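Chapter 7
Household and Shop-Floor Chores

7.1 The state of the question

Can a machine do the chores yet? The answer depends on what counts as a chore and what counts as doing it. An arm that has been bolted down in a plant and given the same part in the same place will repeat a motion all day. A kitchen counter offers no such terms. The mug is somewhere near the sink, its handle faces any direction, and a sponge may be lying against it.

In this chapter a chore is a task with three properties: the objects vary from one run to the next, their starting positions are not fixed in advance, and the result is judged by a person who did not write the program. Sorting returned parts into bins is a chore by this definition. Loading a press from a feeder is not.

7.2 Success rates and what they hide

Reported success rates are hard to compare. Consider the Rovport trials, which we use throughout the chapter. Gun-woo Song and Si-eun Oh ran 100 attempts at standing a small object upright on a marked spot, and 70 met the written criterion. They then moved the work surface to a second room, left the program unchanged, and ran 100 more. This time 21 succeeded. The lighting was different and the surface sat slightly lower. Neither change would have troubled a child.

Two points follow. First, a success rate belongs to a setup, and should be stated with it. Second, the time a person spends resetting the task between attempts must be recorded. In the first series, resetting took longer than the attempts themselves – a cost that appears in few published tables. A shop manager deciding whether to buy such a machine would ask about it before anything else.

7.3 Plan of the chapter

Section 7.4 treats grasping with two fingers, which remains the most common arrangement on small arms. Section 7.5 covers placing, where errors made during the grasp tend to show up late. Section 7.6 takes up cloth, cables and other things that change shape when held. Section 7.7 returns to cost, using the Vetden parts-sorting study by Ye-rin Moon and Tekle Birhane.

Readers should be comfortable with the coordinate frames of Chapter 3. Problems marked with a star need the trial records in Appendix C, which lists 111 attempts with their start positions and outcomes.

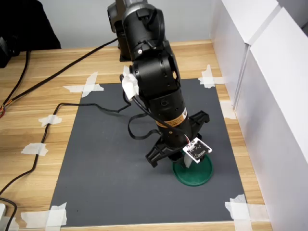

Figure 7.1 Bench setup with a two-finger gripper above a round green base. The mat is taped to the table at its corners.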